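FOOD SUPPLY AND HANDLING
Handout 4: Leafy crops after harvest

Read this before the seminar. The storage table is on the course page and is not repeated here.

1. Why leaves spoil quickly

A cut leaf is still alive. It goes on respiring, using up its sugars and giving off heat, water and carbon dioxide. A potato has a thick skin and a large store of starch. A lettuce leaf has neither, and it has a very large surface for its weight, so it loses water fast. Once a few per cent of the weight has gone the leaf looks limp and most shops will refuse it.

Respiration rises with temperature. Growers therefore try to take out the field heat early, usually by vacuum cooling for lettuce and by cold water or forced air for other crops. Spinach and rocket respire faster than whole-head lettuce and need cooling sooner.

2. Damage

Bruised or torn cells leak their contents, and enzymes then turn the tissue brown. The cut stem shows this first. Loose leaves are handled more often than whole heads and have more edges to catch and crush. Frilly types also trap soil and water in the folds, which makes washing slower. 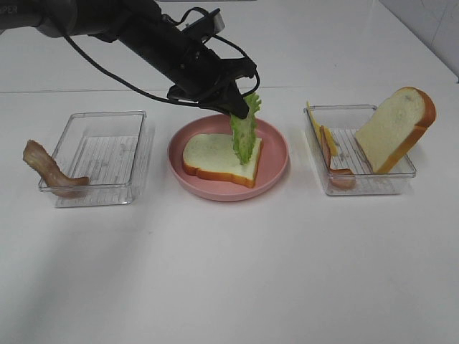 Fig. 1. Lettuce leaf with ruffled edges.

Damage at packing may not show until the bag has been on the shelf for a day or more. This is one reason complaints are hard to trace back to a single step.

3. Case: Plosley to Cosgrove

The packhouse at Plosley sends bagged salad to the depot at Cosgrove. In December it sent 1,401 crates. Of these, 70 were turned away on arrival, and 15 of the 70 were turned away for browning alone. The others were warm, wet inside the bag, or wrongly labelled. Drendotness, the haulier, keeps its lorries at 2 °C, but the crates wait on an open dock before loading and no temperature is logged there.

Work out the rejection rate for the month, and the share of rejections due to browning. Then say which stage you would check first.

4. Terms to know

Field heat: the heat a crop holds when it is cut.
Cold chain: unbroken chilled handling from packhouse to shop.
Turgor: the water pressure that keeps a leaf stiff.
Modified atmosphere: a bag filled with less oxygen than normal air, to slow respiration.

Bring your answers to section 3. We will go through the Wosadura bag film sheet in the second half.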